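Vilja Turunen
Feb 24, 2023

ok thread on the placement planner, because three people have asked why the release height is different again. short version, I rewrote the thing. long version below

old planner (the one Rostam and I wrote in August) treated pick and place as one job. one target list, one speed profile, one set of tolerances. fine for boxes. terrible for small stuff 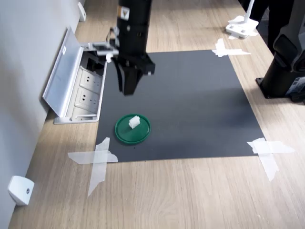 The new one splits every task into stages, and each stage gets its own cost terms. Approach only cares about clearance and not doing anything silly with the wrist. Grasp cares about finger alignment. Place cares about height over everything else. The target surface is now a proper entry in the world model too, so a white block on top of a green lid is a stack of two things with two heights. Old code would of just said "object, slightly tall"

that one change killed most of my special cases. deleted 710 lines on Tuesday. felt great

perception next. segmentation runs on every view and we fuse after. small pale parts are ok on a dark surface, the thin rims are where it gets ugly – you get half an ellipse, the fit snaps to it, and the center walks off

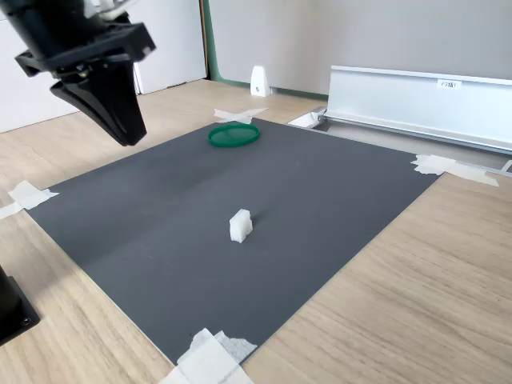
so now the fit has to agree across 2 views before the planner is allowed to use it. if they don't agree it waits and asks again. costs 145 ms. I'll take it, Halima wanted to run it at full rate but the planner can't use poses that fast anyway

also!! if you're on the Lisuvura branch, the mask cache is keyed by view now. clear yours or you'll get yesterday's masks with todays poses and lose an afternoon like I did

gripper command is the other big one. it used to be open/closed with a sleep in between (yes, a sleep. yes, mine). now it's a width target plus a done condition, and the arm stage can't advance until the done condition fires or times out

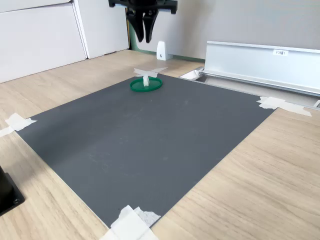 Fingers up and empty, white piece standing in the green ring.

timeouts go back to the planner as a real failure with a reason attached. before that they went to a log file that I'm pretty sure only Hường ever opened

replay tool: takes a recorded run, steps the planner through it offline, shows you which cost term won at each step. it's in the tools folder, called gollard, don't ask. needs the new message format so old recordings have to be converted first. script is right next to it

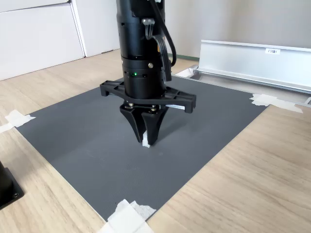

Small white part between the fingertips, down at the mat.

this is the stage I'd like eyes on. contact height comes from the surface fit plus an offset and the offset is still a constant in a yaml. I hate it. Marjatta thinks we can estimate it from wrist force, I think the signal is too noisy at that speed, we're both guessing

still open:
retry logic after a failed grasp (it retries the exact same grasp, lol)
13 tests marked skip
joint limit warnings that print in radians but say degrees

review is up, please start with the stage transitions and leave the naming for last. I know the naming is bad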